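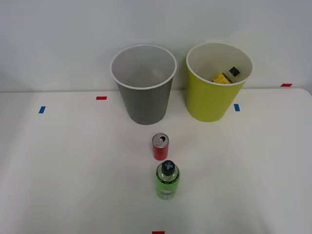 How to move everything to a new phone without losing your photos

Updated May 15, 2021

My old phone finally gave up holding a charge past lunchtime, so I've spent the last few evenings shifting my whole life across to a new one (a Telen, very shiny, slightly too big for my pocket). I've done this for half the family over the years and I still managed to forget two things, which I'll get to. I thought I'd write it all down while it was fresh, mostly so I can send people a link instead of explaining it over the phone!

These steps are for going from one Android phone to another. The menus on yours might be named a bit differently, but if you use the search box at the top of Settings you'll usually find what you're after.

Before you start

Give yourself an evening. The copying itself took me 40 minutes, but then there's all the signing back in, and that always drags on longer than you think. You'll want:

Both phones, charged or plugged in
Your wifi password
The password for your main account (check it works on a computer first, please)
The little pin tool for the SIM tray, or a straightened paper clip

Do not wipe the old phone yet. I know it's tempting if you've got a buyer waiting. Leave it alone for at least a week.

Step 1: Have a clear-out

I had 209 apps. I don't know how either. Most of them I hadn't opened since I installed them, and there were three different ones for parking in towns I've been to once. Go to Settings, then Apps, and sort by last used if your phone lets you. Anything you don't recognise or don't miss can go.

Then do the same with your downloads folder. Mine was full of menus, boarding passes and the same PDF from the vet four times over. Empty the bin afterwards, otherwise the space doesn't come back.

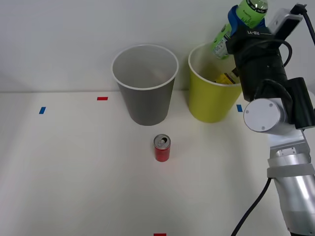 Videos are the other big one. A long clip takes up as much room as a few hundred photos, so if you sort your gallery by size and deal with the top dozen, you've probably done most of the work already. I found a very long recording of the inside of my coat.

Step 2: Back up the photos separately

The transfer tool on the new phone will copy your pictures, and it'll probably be fine. Do a separate backup anyway. I had around 3,000 photos and I'd have been heartbroken to lose the ones of my nan's garden.

I use Wukano for this because it lets me pick folders, but any backup app will do, or a cable and a laptop if you prefer. Whichever you use:

Open the app and choose Back up now
Make sure it's set to original quality, not the space-saving one
Tick the extra folders too (screenshots and chat pictures are normally off to begin with)
Wait until it says finished, then look on a computer and open a few at random

That last bit matters. My friend Noelia Llorente had a backup that said it was complete and it had only done the camera folder, so everything people had sent her over the years was still sitting on the old phone. She noticed in time, luckily.
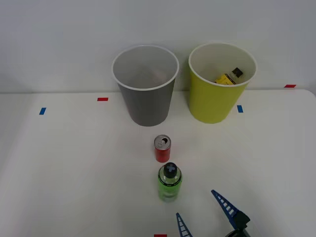
Grey cup and yellow-green cup, side by side.

Step 3: Sort out your codes

Right, this was the first thing I forgot. If you use an authenticator app for your bank or your email, those codes don't always come across with everything else. Open the authenticator on the old phone and look for Export or Transfer accounts. It'll show a square code which you scan with the new phone once the app's on there.

If yours doesn't have an export option, you'll need to go into each account and swap the codes over one at a time while you still have the old phone working. It's dull. I put the radio on.

Step 4: Run the transfer

Turn on the new phone and follow the welcome screens until it asks if you'd like to copy apps and data. Say yes. It'll offer you a cable or wifi, and I'd go for the cable every time - it's quicker and it doesn't drop out when somebody starts streaming a film in the next room.

Unlock the old phone, tap Copy when it asks, and choose what you want. I ticked everything apart from the wallpaper. Then put them both down somewhere flat and leave them be. Mine sat on 15 per cent for ages and I nearly pulled the cable out, but it got going again by itself.

Step 5: Move your chats

The second thing I forgot! Chat apps often keep their own backup, and you have to make it on the old phone before you sign in on the new one. Go into the chat app's settings, find Chats or Backup, and run it by hand. When you sign in on the new phone it should offer to restore. Tap Restore and not Skip, as there may not be another chance without deleting the app and starting over.

Podcasts were a bit of a faff as well. Podden kept my subscriptions but lost my place in all of them, so if you're halfway through something long, jot down the episode.
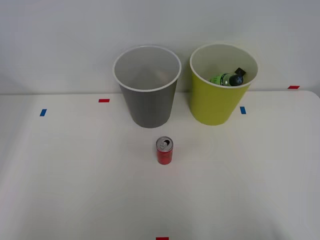

Step 6: Swap the SIM and check it all works

Turn both phones off, move the SIM across, and turn the new one on. Then ring somebody, send a text, turn the wifi off and load a web page. Open your banking app, your email and your calendar. Set an alarm for two minutes' time and make sure you can hear it.

If you get no signal at all, restart once more before you panic. Snædís Riis left a comment on my last post to say hers needed the network settings put in by hand, and the shop (Þórarinsdóttir, for anyone local) did it at the counter for nothing.

Once you've gone a week without reaching for the old phone, sign out of your account on it, take out any memory card, and do the factory reset from Settings. I've still got five days to go on mine.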